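Setting in reds: what I changed in the cold-rinse test

Filed under: washing, dyes
2018-02-05

The previous post on hard water and detergent dose left one question open, which was why the red knits in my test loads still marked the white trim after I got the dose right. I have now run the comparison I promised and the answer is mostly time, with temperature a distant second.

Background for anyone who skipped the earlier posts. Most cotton knits in a strong red are colored with reactive dye. The dye that bonds to the fiber stays put. The dye that did not bond is supposed to be washed out at the mill, and how thoroughly that happens depends on how much hot water the mill was willing to pay for. Whatever remains comes out in your machine. Polyester is a different case, with disperse dye that moves at high heat, so a hot dryer matters more there than a warm wash does.

The water in Grastunby is hard and comes out of the tap cold for most of the winter. I used the Petchrat front loader, short program, no softener, and the same powder as before. Each load got a strip of undyed white cotton pinned to it. After the cycle I left half the loads sitting in the closed drum and emptied the other half straight away. I logged drum time in minutes and graded the strips against a gray scale in daylight, by the north window, always before noon.

The strips from the emptied loads graded at 4 or better, warm or cold. The strips from the loads left sitting dropped to 3, and in one case 2, with the worst staining where wet red lay folded directly on white. The longest sit was 639 minutes, which was me forgetting about it overnight. I kept the result because that is how laundry gets done in this house.

Wichai Chaimongkol wrote to ask whether salt or vinegar in the rinse would fix the loose dye. It will not. Salt pushes reactive dye toward the fiber in the dye bath, but without the alkali step there is no new bond, and vinegar has no useful effect on dye that is already loose in the water. A color catcher sheet does pick up some of it. I used the Trenanden ones and they came out pink, so they are doing something, but they did not rescue the loads that sat.
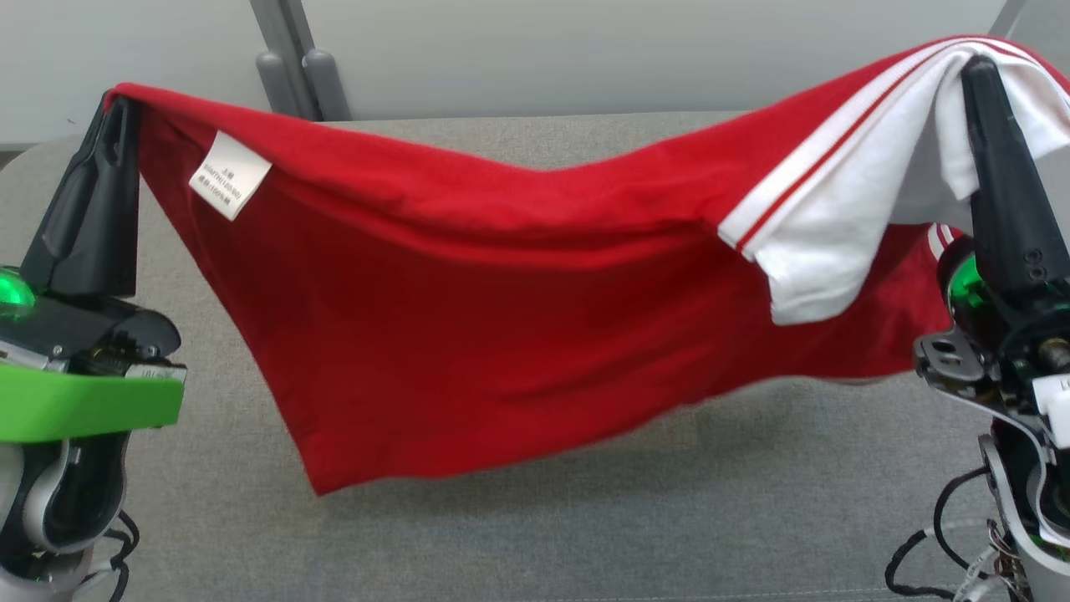

Drying is the other half of it. A damp garment carries loose dye along with the water, and the water goes wherever the fabric is slowest to dry, usually a seam or a doubled collar. Spread flat on a rack, my samples dried evenly. Folded over a single rail, two of them picked up a faint pink line at the fold — visible in daylight, hard to find under the kitchen lamp.

Current procedure: first three washes alone, cold, full water level, out of the drum as soon as it stops. After that they go in with the darks.

I still have no good numbers for polyester blends. The next batch is waiting on a replacement thermometer from Sender, and I want a proper reading inside the dryer before I say anything about heat.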